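How Does a Car Know Where Its Corners Are?

Hi again, car spotters! Last time I wrote about windshield wipers, and I got a lovely pile of letters about it. One of them came from Sarla Mittal's class, and they wanted to know something I have wondered about myself: why does my grandma's car beep when she backs up, and how does it know there is something behind it? Cars don't have eyes in the back of their heads. They don't have heads!

So I went outside and looked at my own car, a little blue Skakano with a dent in one door (not my fault, it was a shopping cart). And sure enough, there on the back bumper were small round spots, each one a bit bigger than a nickel. I must have washed that bumper a hundred times and never once wondered what they were. Go and look at a car you know, with a grown-up and with the engine off, and see if you can find them. They are usually painted the same color as the bumper, so they are sneaky.

Those little spots are parking sensors. A sensor is a thing that notices something. Your nose is a smell sensor. Your fingertips are touch sensors. The spots on the bumper are a bit more like ears, except that they can shout as well as listen.

Shouting so high you can't hear it

Have you ever yelled "hello!" in a tunnel or a big empty gym? Your voice goes out, bumps into the wall, and comes back to you. We call that an echo. If the wall is far away, the echo takes longer to come back. If the wall is close, it comes back so fast that you can't even tell it apart from your own voice.

A parking sensor does the same trick. It sends out a tiny burst of sound and then waits for the echo. The sound is called ultrasound, and it is much too high for people to hear. (Bats use ultrasound too! They squeak it out at night and listen for the echoes coming back off moths. I love bats, and I promise to do a whole page on them if somebody can convince me they have anything to do with cars.)

Then comes the math part. Sound travels at a speed we already know. In air it goes pretty fast, more than a thousand feet every second. The car has a little computer that measures how long the echo took, and from that it works out how far away the thing is. It does this over and over, many times while you are still saying "watch out for the trash can."

Beep... beep... beep beep BEEEEEP

The computer could just tell Grandma a number, like "the wall is 14 inches away." But she is busy turning the wheel and looking over her shoulder, so the car makes beeps instead. When the wall is far away the beeps are slow. As the car gets closer they speed up, and when it is really close they all run together into one long noise. You don't have to read anything or do any subtraction. Your ears just know that fast means close.

I think that's so clever. It's like the game where you hide something and tell your friend "warmer, warmer, hot, HOT!"

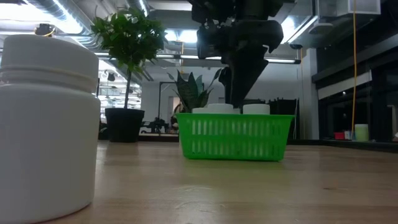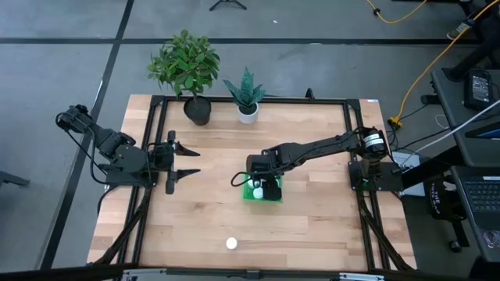 A jar and a green basket in the first picture, and two robot arms over a tabletop in the second.

What about the camera?

Lots of cars have a camera on the back as well, often tucked in near the license plate. When the driver puts the car in reverse, a screen on the dashboard shows what is behind the car. Some screens draw colored lines on top, usually green, yellow, and red. Green is the far part and red is the part right behind the bumper.

In many cars the lines even bend when you turn the steering wheel! They are showing where the car is going to go if you keep the wheel just like that. I made my neighbor Müzeyyen Altıntaş sit in her parked Muriithi and turn the wheel left and right while I watched the lines swing back and forth on the screen. She was very patient with me. I think we did it 12 times.

The camera and the sensors are good at different jobs. A camera can show you that the thing behind you is a bicycle. A sensor can't tell a bicycle from a bush, but it can tell you how close it is, and it works fine in the dark.

Things that can fool a sensor

Sensors are handy, but they make mistakes. These are some of the things that can mix them up:

Mud and snow. If a sensor is covered up, it can't shout or listen properly. Mine once beeped all the way home on a slushy day, with nothing behind me but road.

Skinny things. A thin pole doesn't send back much of an echo, so the car might notice it late.

Soft things. A fluffy coat soaks up sound the way a pillow does.

Low things. A toy truck lying on the driveway can be underneath the spot where the sensors are listening.

That last one matters a lot for you. Please don't ever think "the car will beep, so I'm okay." Never play behind a parked car, even one that isn't running, and if you see the white lights come on at the back, that car is getting ready to back up. Move well away and make sure the driver has seen you. And bring your toys in off the driveway! I have heard the sound a plastic dump truck makes under a tire and it is a sad one.

Try it yourself: be a parking sensor

You need a friend, a blindfold, and a hallway with nothing to trip over. Ask a grown-up before you start.

One of you is the car. The car wears the blindfold and walks backward, very slowly, toward the wall.

The other one is the sensor. Stand to the side where you can see the gap, and say "beep." Start slow. Say it faster as the car gets nearer, and when there is only a hand's width left, go "beeeeeeeep" and the car has to stop.

Now swap. Then try it again with the sensor saying numbers out loud, like "80 inches, 70 inches, 60 inches." Which one was easier for the car? I tried both with my nephew and I bumped the wall on the numbers one. He says I wasn't listening, and he may be right.

Words to know

Sensor: something that notices things, like sound, light, or heat.

Echo: a sound that bounces off something and comes back.

Ultrasound: sound that is too high for people to hear.

Reverse: the gear that makes a car go backward.

Bumper: the part across the very front or very back of a car that takes small bumps.

Your letters

A reader who signed off as "Clerkska Fan" asked if trucks have parking sensors too. Many of them do! A long truck has much more to keep track of, so some have sensors down the sides as well as at the back. If you've got a question about cars, trucks, or anything with wheels, ask a grown-up to help you send it in. Next time I'm going to find out why tires have all those grooves in them, and I've already started poking at mine with a ruler.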